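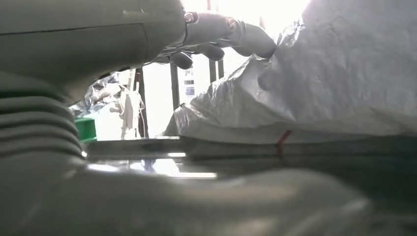
星期五，雨。镇议会又在讨论那笔停车附加费，我去旁听，带了保温杯和一本没打算看的书。

方案由Digby Lowther宣读。凡在Skultarness镇中心过夜停车的，每年交186块，名目叫“道路更新贡献金”。他念“贡献”两个字时特别温柔，像在劝人献血。按他的算法，头一年就能收上来一大笔，足够把Faulkner街重铺一遍。那条街去年刚铺过，我门口的坑就是那时候得来的。
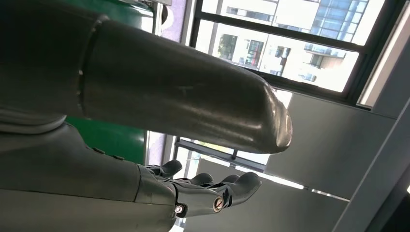
反对派这边，Heather Rutherford交了一份请愿书，985个签名。议长说其中419个地址不清，要退回去核对。我的字一向难看，估计就在那419个里面，想到自己为民主添了这么大的麻烦，心里有点过意不去。

发言每人限三分钟，Lowther讲了30分钟，没人按铃，铃在他自己手边。

散会以后大家挤在门廊等雨停，骂得比会上有条理多了。 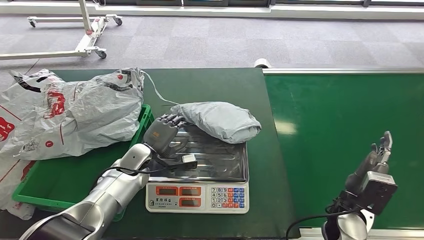

Ataahua Tomoana说，光骂没用，下次表决前得逼他们把去年的铺路账目公开，看看钱到底花在哪一段，不然交多少都是填坑。她还问我愿不愿意帮着挨家核对地址。我说愿意，说完就后悔了，我们那条坡可不短。

回家路上鞋进了水。车还停在街边，暂时免费。明天记得买电池，给Coralie回电话。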